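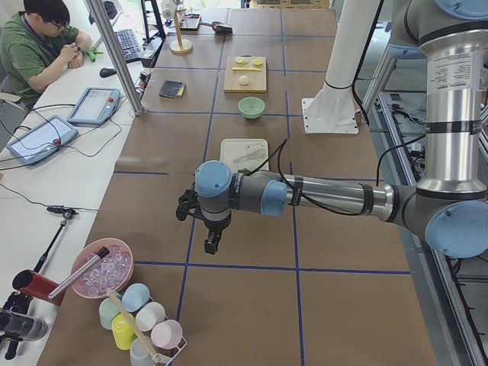
Robot arm over the long table, brown paper and blue tape.

2019-08-30

Quick one before bed. Finally watched Turier, the basketball documentary everyone at work kept going on about, and I have thoughts, mostly grumpy, some not.

So it's three episodes. Should have been two. The first one is great — small town gym, old VHS footage, the coach yelling at a kid for wearing the wrong socks. I was in. The team wins 24 straight and you get to watch all of it fall apart over one bus ride. No narrator, just people talking in their kitchens. More of that please.

Episode two is where it loses me. 54 minutes and I swear half of it is drone shots of the arena. Plus the music! Somebody found a sad piano and would not let go of it.

Then episode three and Chaltu Tilahun shows up. Backup point guard, barely played, remembers everything. Kept the scoresheets in a shoebox. She talks for maybe ten minutes about the night they played in front of 2570 people and she never got off the bench, and its the best thing in the whole series. Why is she not in the other two??

Also wanted way more on the owner. They mention the Ornavari deal once, show a newspaper clipping and move on. Did the players get paid or not? I rewound it twice. Still dont know.

Would I watch again... episodes one and three, yes. Skip the middle, you'll follow it fine.

Next up is Appiah, the boxing one, supposed to be out in October. Trailer looked good but trailers always look good. If anyone has seen it at a festival or wherever tell me in the comments, no spoilers.

Ok bed. Will fix the typos tommorow.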